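The cult of the good brush

Sooner or later everyone who takes up watercolour is told to buy a proper brush. I was told in July, in the shop at Astasholm, by a man who put a single sable round on the counter as though it might bruise. It cost more than my shoes. I asked what it would do that my old ones wouldn't, and he said I would feel it in the line.

I have been trying to feel it in the line for months now. I borrowed one from Sofia Margaritis, who has taught the evening class there long enough to have heard every complaint, and I painted the same dull pear with it and with a synthetic from a packet of Wedanos. Then I put the pears up on the kitchen door and asked people which was which. My family picked the wrong one. So did I, the next morning, until I turned the sheets over and looked at the pencil marks on the back.

The brush trade has an answer to this. A good brush rewards a good painter, it says, and a beginner can't expect to notice. Fine, but beginners are the ones being sold them. The Entwistle catalogue that drops through my door lists 256 brushes, among them a thing called a dagger striper and a thing called a mop, and it recommends a starter roll containing more sizes than I have used in my life. Margaritis works with 3. She let slip that one of them came free with a magazine.

What does ruin a brush is neglect, and neglect costs the same whatever you paid. Leave it standing on its hairs in a jar and the tip bends. Let paint creep up under the metal collar and it sets there, and the hairs splay for good. I have a drawer of casualties and can't blame the manufacturer for a single one. Wash them in cool water with plain soap, shape the point with your fingers and lay them flat on the table until they dry. You don't need the bamboo mat, and you certainly don't need the conditioning balm. 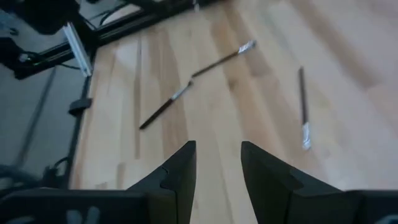
Hussam Saliba thinks I am being unfair to sable. He told me over a long phone call that a cheap round holds so little water you spend the whole sky running back to the jar, and that by the time you return the edge has gone hard. He would give up every other brush he owns before his big one, he said, and he'd sooner buy it second-hand than do without.

I'll grant him the sky. I don't paint many skies. For pears, hedges and the side of the shed, a thin brush with a decent point has done me perfectly well, and when the point goes I shall buy another from the same packet.

Margaritis has asked for her sable back.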